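Home | Kitchen | Workshop | Paper & Bills | Ask Us

Print this page | E-mail this page

Election Mail: What to Keep and What to Toss
By Wojciech Zawadzka, Oct 22, 2019

Every fall somebody tries to sell me a system for political mail. The Jultia folder set has 135 tabs. I have never met a voter who needed a tab for county coroner.

Two containers will do – one to keep, one to recycle. Anything from the election office goes in the first, unopened or not. Glossy cards go in the second, and I include the ones from people I plan to vote for. Label both on plain paper. The label makers they push at Kurek cost too much and the tape curls.
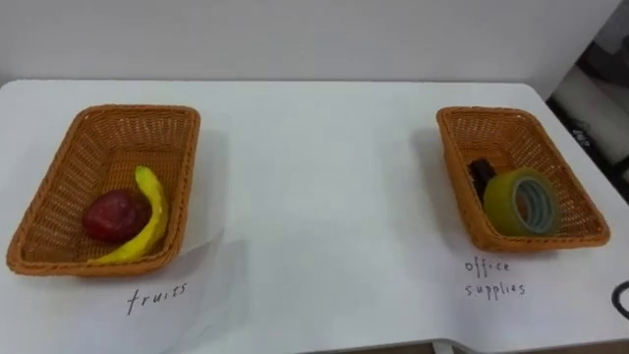
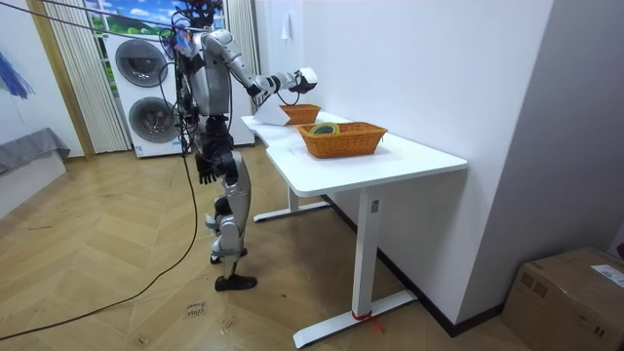
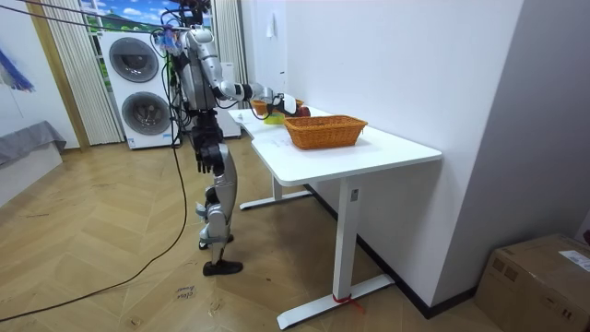
White desk, plain wall behind.

Be wary of any card that says "final notice" in red. Last March I got one in Coston about a school levy, and the small print showed it came from a campaign. Look for the "paid for by" line before you believe a word of it.

Shredding? The magazines say shred everything. I doubt it matters for a flyer with your street address on it, which is in the phone book anyway. Do shred absentee forms you spoiled, but call the clerk first and ask if they want them back.

Empty the keep pile when the results are certified, and hang on to your registration card.

Contact Zenalari Home Tips | Copyright 2019 | Back to top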